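# Pinças manuais para dobrar pano: a ponta escorrega e o tecido fica na mesa

**Akinyi Biwott**

Estou montando um par de pinças manuais de dois dedos na oficina compartilhada, para gravar demonstrações de dobra de tecido e depois ensinar um braço que, por enquanto, só sabe derrubar copos. Os dedos abrem 26 mm a mais do que preciso e fecham direitinho no ar, onde infelizmente não há pano nenhum. Na mesa, pegam a borda uma vez em cada dez e no resto do tempo fazem carinho no tecido.

Já troquei a mola e já imprimi a ponta mais grossa. Já xinguei também, em dois idiomas. Projeto Bronura, versão 32 (as anteriores descansam numa caixa). O que eu mudo primeiro?

**Roststead**

Compra pronta. Gastei 119 horas numa igual e hoje ela segura a porta da garagem.

**Koech**

Ignora o de cima, embora a porta dele esteja muito bem segura. O problema quase sempre é o ângulo de entrada, e a mola leva a culpa. Eu faria nesta ordem:

- Encosta as duas pontas na mesa antes de fechar. Se uma toca e a outra flutua, você está beliscando ar. Lixa ou calça até as duas tocarem juntas.
- Ponta macia. Silicone fino resolve; plástico impresso puro patina, por mais bonita que seja a cor.
- Treina com um pano só, esticado, de cor bem diferente da mesa. Aqui usamos um cinza-escuro na mesa branca, com as pontas amarelas, e dá para achar os dedos na gravação sem forçar a vista:
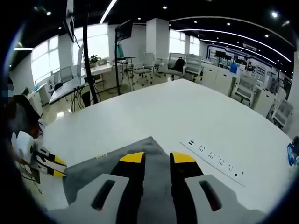
- Uma mão prende, a outra levanta. Com as duas puxando ao mesmo tempo o pano vira sanfona - e o braço, aluno aplicado, aprende a fazer sanfona.
- Só depois disso mexe na mola. Volta para a original, aliás. Mola dura demais expulsa a borda do tecido.

Se ainda escorregar, posta o desenho da ponta.

**Flosico**

Mesmo problema aqui em março. Colei fita de raquete de tênis nos dedos e melhorou bastante. Fica horrível e solta quando esquenta, mas recomendo. Não testei com seda.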